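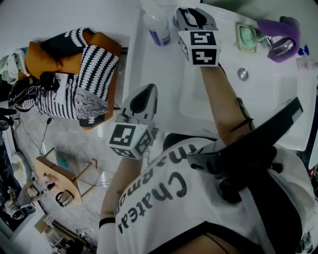
Page last changed: May

Frequently Asked Questions: The Clurham Review Weekly Newsletter

What is the newsletter?
The Clurham Review Weekly is a free email of arts, comedy and culture writing. It is edited by Kinga Hajdu and sent to subscribers every Friday at 7 a.m.

What does an issue contain?
Each issue carries six items: a lead essay, shorter reviews and one piece from the archive. Links to outside publications are chosen by the editor. Payment is not accepted for placement.

May readers submit their own writing?
Yes. Essays should not exceed 3000 words, and reviews of live shows should not exceed 400. Submissions must be unpublished and sent as an attachment. Performers may not review a bill on which they appeared.

When will I receive a decision?
Submissions are read in the order received. Máté Juhász, reviews editor, replies to all authors by email. Please do not send a second piece while the first is under consideration.

Can I read earlier issues?
Back issues are held in the online archive. Items from the former Tenovura supplement are listed separately and cannot be searched by author.

How do I cancel or change my address?
Use the link at the foot of any issue. Changes made after Thursday evening apply to the following week.

How are errors corrected?
Corrections are printed at the top of the next issue and added to the archived copy.

6 comments | 7 shares

Contact the editors | © The Clurham Review | Back to top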